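Automatización del puesto de preparación de pedidos

De la enciclopedia abierta de oficios y almacenes. Categorías: logística, trabajo manual, robótica en el taller.

Se llama automatización del puesto de preparación al traspaso a un brazo robótico de una parte de las tareas que antes hacía una persona de pie ante una mesa: coger el artículo, meterlo en su bolsa o en su caja y dejarlo listo para cerrar. Esa es la definición seria, la que me pidieron para abrir la entrada. Lo demás lo cuento a mi manera, porque llevo años en una mesa de estas, en el almacén de Celtard, y las normas de esta enciclopedia permiten la primera persona siempre que una avise (¡queda avisado!).

Origen del término

«Puesto» viene de cuando cada mesa tenía su número pintado y su dueña. En Celtard éramos la mesa de regalo: juguetes de tela, papelería, cosas pequeñas que salen en bolsa con asas. En otros almacenes dicen «estación», «celda» o directamente «el robot», aunque el robot sea solo un trozo del asunto. Pliltex, que fabrica textil para el hogar, usa «isla», y a mí me gusta más, la verdad.

Qué hace la máquina

Lo que más cuesta automatizar es lo blando. Una caja rígida tiene cantos, se deja agarrar siempre por el mismo sitio y no cambia de forma. Una bolsa de papel se arruga, se abre cuando quiere y lleva esas asas de cordón retorcido que caen cada vez de una manera, una encima de la otra. Para mis manos es un gesto tonto, meto dos dedos y tiro. Para una pinza hay que decidir por dónde entra cada dedo y cuánto se cierra, y un asa cruzada sobre otra ya es otro problema distinto. 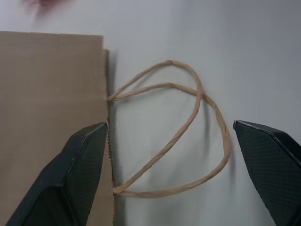
Bolsa kraft tumbada, con las asas cruzadas entre los dos dedos de la pinza.

En nuestro almacén el sistema se llama Kwon. La primera semana lo mirábamos como quien mira a alguien aparcar, con ganas de decirle «dale, dale, ahora». Luego una se acostumbra y aprende cosas que no venían en el manual: que conviene dejar la bolsa bien plana, que las asas hacia fuera ayudan, que si el papel se levanta por un lado hay que alisarlo con la palma antes de apartarse.

Qué cambia para las personas

Cambia el cuerpo, lo primero. Yo hacía 400 bolsas por turno y acababa con las muñecas hechas polvo (la derecha sobre todo, que es la de tirar del asa). Ahora paso por mis manos 267, las que se quedan fuera por tamaño o por delicadas, y el resto del turno lo dedico a reponer, revisar y colocar. Duermo mejor. Me duele más la espalda, eso también hay que escribirlo, porque revisar es estar inclinada.

Cambia la conversación. Antes éramos dos por mesa, una enfrente de otra, y se hablaba de todo. Con la isla nueva me tocó quedarme sola a un lado, y estuve un mes entero echando de menos la radio de mi compañera, que ponía unas rancheras horribles. En julio movieron las mesas y volvimos a vernos las caras, ¡menos mal!

Y cambia el oficio, en el sentido de lo que una sabe. Yo sabía doblar papel con los ojos cerrados y ahora sé también qué mirar cuando un agarre se queda a medias. La empresa tardó lo suyo en reconocerlo en la categoría. Según el convenio nuestro, quien vigila una isla cobra un plus, y hubo que pelear que «vigilar» incluyera los ratos de reponer.

Artículos blandos y agarre

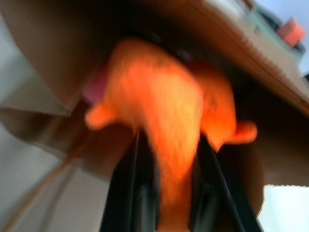 Texto y fotos: redacción de la entrada, mesa de regalo, 23/07/2026

Los peluches merecen apartado propio. No tienen una medida fija: si los aprietas por la barriga se estrechan, si los coges por una pata cuelgan y se balancean, y el pelo engaña sobre dónde empieza el cuerpo de verdad. Una pinza de dos dedos los sujeta pellizcando la tela y el relleno, y ahí la fuerza justa es toda la discusión. Con poca, el muñeco se escurre. Con demasiada, queda marcado, y un cliente que abre un regalo aplastado no quiere saber nada de robots.

En las reuniones de turno salió muchas veces quién decide esa fuerza. Al principio venía puesta de fábrica y nosotras solo avisábamos. Ahora tenemos un ajuste por familia de producto, y lo tocamos las de la mesa.

Véase también

Emix (programa de turnos para islas mixtas). Ergonomía de la mesa de embalaje. Bolsa de papel con asas. Plus de vigilancia.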